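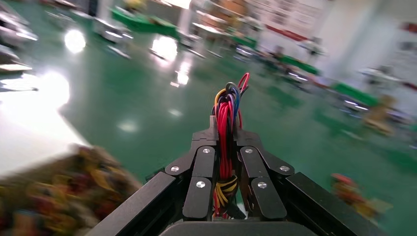 Shift Planner, Midel — Wurnton site

Midel is looking for a shift planner for our plant in Wurnton. The position is full time, on site, and open from July. You will work in the planning office, second floor of the Carroll building, in a team of four.

About the work

Our plant runs in three shifts and 300 people work in them. Somebody must know who is in which place and when, and what to do if a person calls at five in the morning with a fever. In our company this is the task of the shift planner.

You will prepare the plan for four weeks ahead and publish it on the board and in the staff app. You will collect the vacation requests and answer them in writing, also when the answer is no. Every morning until 9:30 you will speak with the shift leads and correct the plan for the same day. At the end of the month you send the hours to the payroll office and you answer their questions, which can be many.

Two times per year we prepare the long holiday plan. These weeks are busy, and we ask that you do not take your own vacation in them.

What we expect

You have worked with rosters or timetables before. It can be in a hospital, a bus company, a hotel, a school kitchen. The field is not important for us. You are comfortable with spreadsheets and you can learn our planning program, Sallance, with a training of two weeks which we pay. You write clear and polite messages. You can keep private things private, as people will tell you about their health and their families.

Good English is necessary. A second language is welcome — we hear many of them in our canteen — but it is not a condition. A diploma is not required.

What we offer

A permanent contract after three months of trial. Working time from 7:00 to 15:30, with half an hour for lunch. Twice per month you have the early duty, which starts at 5:00 and ends at 13:30, and it is paid with 20 percent extra. You get 28 days of paid vacation. We pay 80 percent of your monthly bus or train ticket. Bus 69 stops in front of the main gate, and for bicycles there is a covered place with a lock.

The canteen serves a warm meal on all three shifts. The soup is free.

How to apply

Please send us a short letter and a list of your previous jobs. One page for each is enough. We do not need a photograph or your date of birth. In the letter, please describe one time when a plan of yours went wrong and what you did next. We read this part first.

Use the form on our jobs page or leave an envelope at the reception in Wurnton, marked "Planning office". Everyone receives an answer within three weeks. If we invite you, you will talk for one hour with two persons from the team and then make a small practice plan on paper. You can also visit the office in the morning to see how the daily call goes — please tell us in your letter if you wish this.

If you need a ramp, a quiet room or more time for the practice plan, write it on the form and we will arrange it.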